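Jun 4, 2024

Cork footbeds, glue again. Picking up from the batch that let go at the heel. Plan was to get through all the Wulis strips before lunch, got through half.

Setup same as last time. Cork one side, EVA other side, strip glued, left under the board overnight, then pulled by hand scale. Pull straight up, slow, read the peak, write it down BEFORE putting the strip down (lost two readings last week doing it the other way round).

Glues on the bench:
Wulis, water based, the white one in the tub
Sison, solvent, stinks, fan on
Nokora, the old can, thickened up, probably past it

Sanded cork first with 111 paper... no, cork was the 120, I wrote 111 because that's the strip number. Strip 111 is the good one. Leave this here so I don't do it again.

Numbers so far, peak pull in grams, narrow strips:
Nokora, one coat: 275
Wulis, one coat: nothing worth writing, peeled clean off the EVA
Wulis, two coats, 48 hours: 600, cork tore before the glue did
Sison: still under the board

So the second coat matters a lot with Wulis. First coat just goes into the cork and vanishes. Could see it on the peeled strip, EVA side shiny, cork side looks like nobody ever glued it. Want to try thinning the first coat so it goes in on purpose, then full strength on top. Rianne Stevens says wait till the first coat has gone clear, not till it feels dry, they are different things. She's done more of these than me. Will do one set her way and one set mine.

Strip 111 was two coats and got the hair dryer before closing. Don't know if it was the heat or the extra brush time. Need to split those up. Two sets: heat, no heat, same brush, same person brushing.

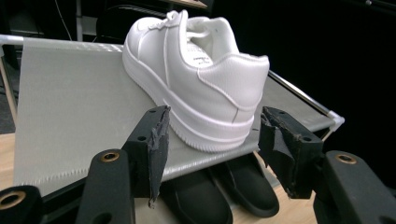 White low-top on the gray mesh.

EVA prep. Wiping with alcohol vs roughing up with 80 grit. Alcohol alone no good, strips slide around when you press them. Roughed EVA holds but you see the scratches past the edge if the hand slips, and it always slips at the toe. Masking tape line works, slow though. Tried cutting the EVA oversize, roughing everything, then trimming after gluing. Much better. Edge comes out cleaner too, one cut through both layers. Do it this way from now on.

Knife: new blade every few pairs, cork eats them. Dull blade pulls crumbs out of the edge and then the filler shows darker. Order more blades.

Zemum cork sheet vs the offcuts: Zemum is finer grain, bends round the arch without cracking. Offcuts crack every time unless steamed. Steaming then gluing with a water based glue seems like asking for trouble, everything damp at once. Might be fine if it sits a day. Not tested. Keep the offcuts for heel wedges, they don't have to bend. 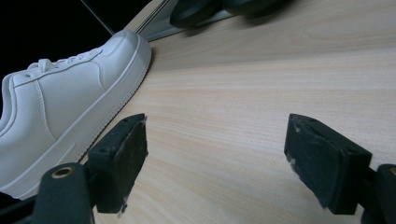

Edge finish on the sandals, the bit I keep putting off. Glue squeezes out where the cork meets the EVA, goes brownish, and sanding it flush makes a smear. Wax over the top hides some. Wet finger works while it's fresh but then there's a little hollow all the way along and it collects dust. Other option is don't fight the line, give it somewhere to sit. The thick sole on that white sneaker has a fine groove running along it and your eye just reads it as a line that's meant to be there. Could cut a shallow one right at our joint, before waxing, with the edge tool from the belt drawer. Try on a scrap first, cork side might crumble. If it does, put the groove fully in the EVA and let the cork be.

Arch cookie: too high on the left pair, cut down by eye, now the two don't match. Make a template. Cardboard is fine, just make it.

Fan is rattling again. Turned it off for the Wulis, on for Sison.

Left under the board tonight: Sison one coat, Sison two coats, Wulis thinned first coat, Wulis Rianne's way. Labels on the EVA side in pencil, marker bleeds thru.

To do
pull all four sets, same scale, zero it first
heat / no heat split
groove on scrap
blades, 80 grit, tape
decide on the Nokora can. If the two coat strip doesn't beat 275 it goes out
ask Rianne if she still has the November notes on cork, mine stop halfway down the page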